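발표자 메모 — 사내 기술 공유회, 2021년 3월 17일
제목: 작은 팀의 문서 정리, 어디서부터 손댈 것인가

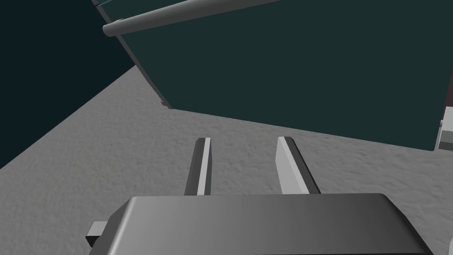 ## 시작하기 전에 (슬라이드 1~2)

- 마이크 확인. 뒷자리에서 들리는지 한 번 묻고 시작한다.
- 오늘 이야기는 Flundereo 팀이 지난해 10월부터 해 온 문서 정리 작업이다. 도구 소개는 뒤로 미룬다. 질문은 중간에 받아도 된다.
- 첫 문장: "저희 팀에는 문서가 없어서 생긴 문제보다 문서가 여러 개라서 생긴 문제가 더 많았습니다."
- 여기서 잠깐 멈추고 다음 슬라이드로 넘긴다.

## 배경 (슬라이드 3~5)

Flundereo는 내부 정산 서비스를 맡은 팀이다. 인원은 9명이고, 개발과 운영을 같이 한다. 정리를 시작할 때 위키에 있던 문서는 159개였다. 이 숫자는 슬라이드에 크게 나오니 읽기만 하고 넘어간다.

문서가 쌓인 경로를 설명한다.

- 초기 설계 문서. 서비스가 처음 만들어질 때 쓴 것으로, 지금 구조와 맞지 않는 부분이 많다.
- 장애 기록. 형식이 제각각이고 제목에 날짜만 적힌 것도 있다.
- 회의록. 결정 사항이 본문 중간에 묻혀 있다.
- 개인 메모. 작성자는 임시로 올렸지만 다른 사람이 링크를 걸어 버려서 지울 수 없게 된 것들이다.

개인 메모 이야기는 조금 길게 해도 된다. 배포 절차를 적은 메모가 공식 문서보다 더 많이 링크되어 있었고, 두 문서의 순서가 서로 달랐다. 새로 온 사람은 검색 결과에서 위에 나오는 쪽을 따라 했다. 사고는 없었지만 배포 한 번을 되돌려야 했다.

## 처음에 잘못한 것 (슬라이드 6~7)

처음에는 분류 체계부터 만들었다. 최상위 폴더 7개를 정하고 모든 문서를 옮기기로 했다. 2주 동안 회의를 했고, 옮긴 문서는 18개였다.

막힌 지점은 다음과 같다.

1. 한 문서가 두 폴더에 다 들어맞는 경우가 많았다. 정산 배치의 장애 대응 문서는 '배치'인가 '장애'인가.
2. 옮기면서 링크가 깨졌다. 코드 주석에 박힌 링크까지는 생각하지 못했다.
3. 내용이 틀린 문서도 그대로 옮겼다. 위치는 맞는데 내용은 틀린 문서가 되었다.

세 번째가 이 발표의 핵심이므로 천천히 말한다. 폴더에 잘 들어가 있으면 읽는 사람은 관리되는 문서라고 믿는다.

## 바꾼 방법 (슬라이드 8~11)

분류 작업을 중단하고 문서마다 상태를 붙였다. 상태는 네 가지다.

- 유효: 지금 따라 해도 되는 문서
- 확인 필요: 일부가 맞는지 모르는 문서
- 기록: 당시의 판단을 남긴 문서. 고치지 않는다.
- 폐기: 한 달 뒤에 보관함으로 옮긴다.

상태는 제목 바로 아래 첫 줄에 적는다. 담당자와 마지막 확인일도 같은 줄에 둔다. 템플릿에 넣어 두었더니 새 문서에는 따로 말하지 않아도 붙었다.

'기록' 상태에 대해 질문이 나올 수 있다. 회의록과 장애 보고서는 내용이 지금과 달라도 고치지 않는다. 바뀐 내용은 유효 문서에 쓰고, 기록 쪽에는 그 문서로 가는 링크만 단다. 예전 판단의 근거를 찾을 때 원문이 필요하다.

확인 작업은 한꺼번에 하지 않았다. 업무 중에 문서를 열어 본 사람이 그 자리에서 상태를 붙이는 것으로 정했다. 몇 달 동안 아무도 열지 않은 문서는 폐기 후보로 본다. 단, 다음은 예외다.

- 연말 결산 절차
- 인증서 갱신 절차
- 외부 감사 대응 자료

모두 1년에 한 번 쓰는 문서라서 조회 수로 판단하면 안 된다. 인증서 갱신 문서는 실제로 폐기 후보에 올라갔다가 뺐다.

## 도구 이야기 (슬라이드 12~13)

시간이 부족하면 이 부분은 줄인다.

Nirnirham은 팀에서 만든 작은 스크립트다. 매일 아침 위키를 읽고 상태가 없는 문서와 확인일이 오래된 문서를 목록으로 만든다. 목록은 팀 채널에 올라간다. 처음에는 담당자를 전부 호출하게 했는데 알림이 많아서 다들 채널을 꺼 버렸다. 지금은 하루에 한 문서만 올린다.

Strobel은 링크 검사에 쓴다. 코드 저장소의 주석까지 훑어서 위키 주소를 찾고, 열리지 않는 것을 알려 준다. 실행이 느려서 밤에 돌린다. 접근 권한이 없는 문서를 깨진 링크로 잘못 잡는 문제는 아직 남아 있다.

두 도구 모두 없어도 시작할 수 있다고 꼭 말할 것. 첫 달에는 공유 시트 한 장으로 했다.

## 다른 팀에 적용한 경우 (슬라이드 14)

Platix 팀에서 같은 방식을 써 보았다. 그쪽은 고객 문의를 받는 팀이라 문서가 짧고 자주 바뀐다. 상태 네 가지가 많다는 의견이 있어 '유효'와 '폐기'만 남겼다. 확인일은 그대로 쓴다.

차이가 난 부분은 담당자 표시다. Flundereo는 개인을 적었고 Platix는 당번 역할을 적었다. 사람이 자주 바뀌는 팀이면 역할로 적는 편이 손이 덜 간다. 개인으로 적으면 부서 이동 때마다 한꺼번에 고쳐야 한다.

## 아직 해결하지 못한 것 (슬라이드 15)

- 검색 결과에 상태가 보이지 않는다. 문서를 열어야 알 수 있다.
- 메신저에서 결정된 내용이 위키로 넘어오지 않는다. 당번이 옮겨 적는 방식을 써 봤지만 바쁜 주에는 빠진다.
- 그림 안에 글자로 들어간 설명은 검색되지 않는다. 오래된 구성도가 특히 그렇다.
- 확인일만 오늘로 바꾸고 내용을 읽지 않는 경우가 있다. 막을 방법을 찾지 못했다.

## 마무리와 질문 (슬라이드 16)

내일 해 볼 수 있는 일로 한 가지만 권한다. 팀에서 가장 자주 여는 문서를 하나 골라 처음부터 끝까지 그대로 따라 해 보고, 틀린 곳을 고친 다음 확인일을 적는다.

예상 질문:

- **폐기 문서를 완전히 지우는가.** 지우지 않는다. 보관함에 두고 검색에서만 뺀다.
- **정리에 업무 시간을 따로 잡았는가.** 처음 2주 회의 말고는 잡지 않았다.
- **코드 저장소 안에 문서를 두는 것은 어떤가.** 개발 문서는 그쪽이 낫다. 운영 문서는 개발자가 아닌 사람도 고쳐야 해서 위키에 남겼다.
- **영어 문서는 어떻게 했는가.** 번역본은 만들지 않고 원본 한쪽만 유지한다.

템플릿 주소는 마지막 슬라이드에 있다. 발표 후 공유 채널에도 올릴 것.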